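The planner failed again at segment 114, and Jintana Chaimongkol read the log twice before she said anything.

"It thinks the stack is one object," she said.

Enda Breathnach squared the printouts against the desk, then let them slide apart again under his palms.

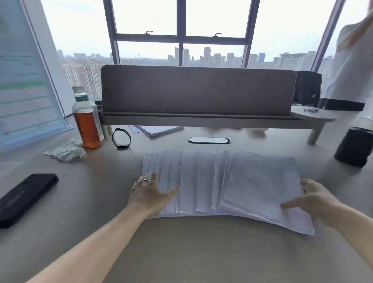

Wiriya had been written for boxes. It knew edges and corners and how hard to squeeze. Paper bent, and the state estimate bent with it, until the controller was chasing a corner that had moved 16 millimeters.

"Drop the rigid model," Enda said. "Track the top edge and replan every two frames."

"That's slow."

"Then it's slow."

She changed the parameter and started the replay. The tower blocks outside had gone pale. Segment 114 passed. The error curve rose, wavered and came back down.

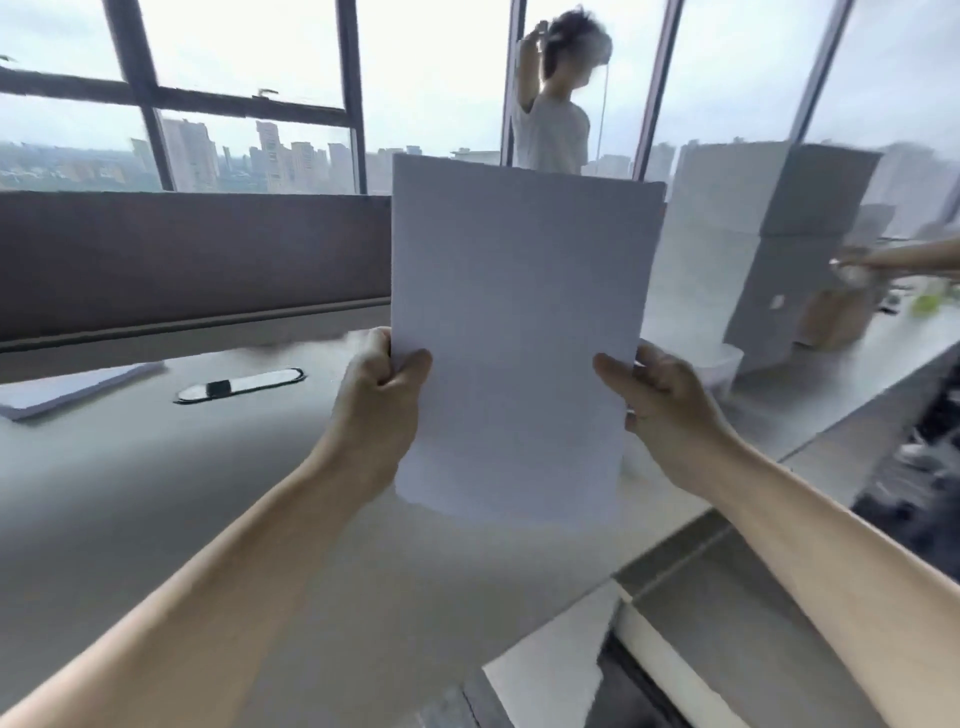
One sheet, held by its sides.

"Run the rest," Enda said.

There were 425 segments in the August set. She typed the command and went to find her coat.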